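Reducing Food Waste in Shared Student Kitchens
Project Report, Hedomska Hall of Residence

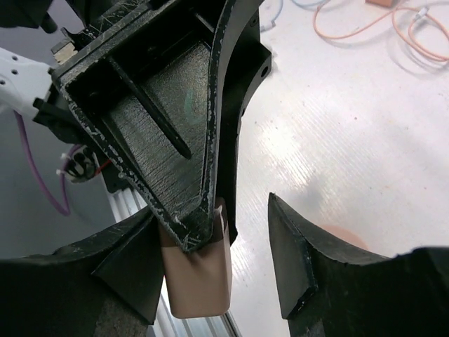
A resident of the third floor told the group at the outset that most of what ends up in the bin was bought with good intentions on a Wednesday and forgotten by the weekend, and that any study of the subject ought to begin with the refrigerator door. The remark shaped the direction of the work, and the group adopted refrigerator storage as its starting point.

1. Background

Hedomska Hall houses students in self-catered flats, each with a shared kitchen. Food is bought individually, stored together and seldom labeled. The hall office had received repeated complaints about odor and lack of shelf space, and the neighboring Brurska Hall reported similar problems. The project was carried out in November as part of the course in Household and Community Studies.

2. Aim

The aim was to measure how much edible food is discarded in the shared kitchens and to test whether a simple labeling system would reduce the amount. Peelings, bones, coffee grounds and similar waste were excluded.

3. Method

The study ran for 30 days in 3 kitchens. Residents placed discarded food in a separate lidded bin, which the group weighed each evening at 7 p.m. on a kitchen scale. During the first half of the period no changes were made. During the second half, each refrigerator was fitted with one shelf marked "Eat First," and residents were asked to write the date of purchase on opened items. Pens and labels were bought from Sfakianakis, the stationery shop nearest the hall.

Participation was voluntary. No record was kept of which resident had thrown away which item.

4. Results

In the first half of the study the kitchens discarded 3000 grams of edible food per day in total. In the second half the daily total fell by 765 grams. Bread and salad leaves were the largest categories in both periods. Cooked rice and pasta declined most after the shelf was introduced, while bread hardly changed – it was usually kept on the counter, outside the reach of the system.

One kitchen stopped dating its items within a few days but continued to use the shelf. Its results were close to those of the other two, which suggests that the shelf mattered more than the labels.

5. Discussion

The findings should be read with care. Residents knew that the bins were being weighed, and this may have affected their habits from the first day. The second half of the period also included a long weekend, when several flats were partly empty. The group was unable to correct for this.

Some residents were unsure whether food on the marked shelf could be taken by anyone. Two kitchens agreed that it could. The third preferred that the buyer be asked first – a rule that was followed unevenly.

6. Recommendations

The group recommends that the hall office provide a marked shelf in every shared refrigerator and state clearly whether its contents are common property. A bread box with a date card should be tried in at least one kitchen. Surplus unopened goods could be passed to the Stuvar food cupboard, which accepts donations from both halls during term.

Daily weights for each kitchen are given in Appendix A. The resident notice is reproduced in Appendix B.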